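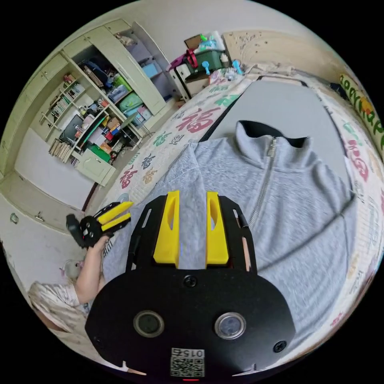 A hand-held gripper over a gray zip-up sweatshirt on the bed, a second held at left.

Clanwood Small Projects Fund, progress report, October 2022
Project: Flurska (hand-held grippers for teaching a folding arm)

Hi all, and thanks again for the $500! I promised a report at the halfway mark, so this covers what's built, what's recorded and where the money went.

Both grippers are together and working. They share one design: black body, two yellow fingers with an oval cut out of each, and a grip sized so I can hold one for an hour without my wrist complaining. The first fingers I printed were solid and much too stiff, and they skated right over thin cloth. Cutting the ovals gave them enough bend to pinch a hem (mostly). I went through 5 versions before I stopped fiddling, and I still have the rejects in a drawer if anyone at the workshop wants them for parts.

Recording is the part I'm happiest with. I'm up to 200 folds, nearly all done on a bed at home, because a bed is where laundry gets folded in my house and the shared bench at Venkataraman is usually spoken for in the evenings. T-shirts and towels go fast now. Zip-ups are another story! The zipper pulls the front off at an angle, the collar wants to stand up, and a sleeve loves to sneak back under whatever I just laid flat. I've started doing the sleeves first and leaving the collar for last, and that has cut down on the do-overs.

What went wrong: I lost 60 recordings to a clock problem. The left and right grippers drifted apart, so one hand was finishing a fold before the other had started it. I now tap the fingertips together at the start of every session and line things up from that. It's crude but it has held so far.

Money: most of it went on the two camera modules, then filament, screws and a spare battery. I have $60 left and would like to keep it for a replacement motor for the Oden arm, if that's okay with you. The elbow has a grinding noise I don't love.

Next up is getting the arm to fold a plain towel by itself, slowly, with me standing by the off switch. I'd like to bring it to the January open evening. If the elbow isn't fixed by then I'll bring the grippers and people can have a go at folding with those.

Still to send you: receipts for the filament, and the updated parts list.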